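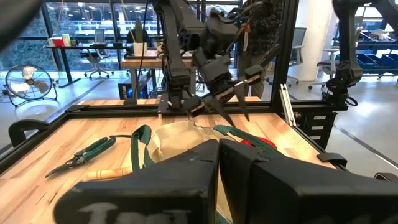

# Vomham opens its first seed and tool library

**Vomham, September 2022** -- Gardeners in Vomham can now borrow a spade, a pair of pruners or a packet of bean seeds as easily as a library book. The Stimmont Growing Trust has opened the town's first seed and tool library in the old ticket office on Tatitz Lane, and the shelves are already getting a good going-over!

The library holds 330 tools, from hand forks and dibbers up to a pair of long-reach loppers and two rotary lawnmowers. Anyone living in Vomham or the villages along the river can join. Membership is free for the first year, and members can take home up to four tools at a time for a fortnight. Bigger items go out for a weekend.

Next to the tools is the seed cupboard, with 59 varieties to choose from. Most are vegetables, but there is a very decent drawer of hardy annuals and another of herbs. Members take what they need in spring and, if the crop does well, bring a little seed back in autumn. Peas, beans, lettuce and tomatoes are the easiest to save, and every packet of those comes with a card explaining how to do it.

The idea grew out of a plant swap held in May, which the Trust expected to be a small affair on the green. Around 800 people came. Many of them were new to gardening and had taken on a plot, a yard or a few pots without owning so much as a trowel, and the same question came up at stall after stall: where can I borrow one?

Over the summer the Trust asked for unwanted tools and the town turned out its sheds. Some of what came in needed only a wipe with an oily rag. Other pieces have had new handles, fresh rivets or a long session on the sharpening stone, and a few of the oldest forks are now the nicest in the building to dig with.

The seed cupboard also has a local treasure in it. The Þrastardóttir bean, a speckled climbing bean grown on the Stimmont allotments for three generations, has never been sold in a shop. Plot holders have given enough for 30 packets this season -- one per household, please, and do save some for next year.

## Come and have a look

The library is open on Wednesday evenings from 5.30pm to 7.30pm and on Saturdays from 10am to 1pm. To join, bring something with your address on it. The ticket office has a ramp at the lane side, and there is room for bikes and trailers by the gate.

Free sessions on sharpening, seed saving and planting garlic will run on Saturday mornings through the autumn. There is no need to book, and children are very welcome at the seed saving ones (expect to go home with pods in your pockets).

The library is still looking for wheelbarrows, border spades and watering cans in any condition. They can be dropped off during opening hours.

**Notes for editors**

- The Stimmont Growing Trust looks after the Stimmont allotments and the community orchard in Vomham.
- Press visits are welcome during any opening session.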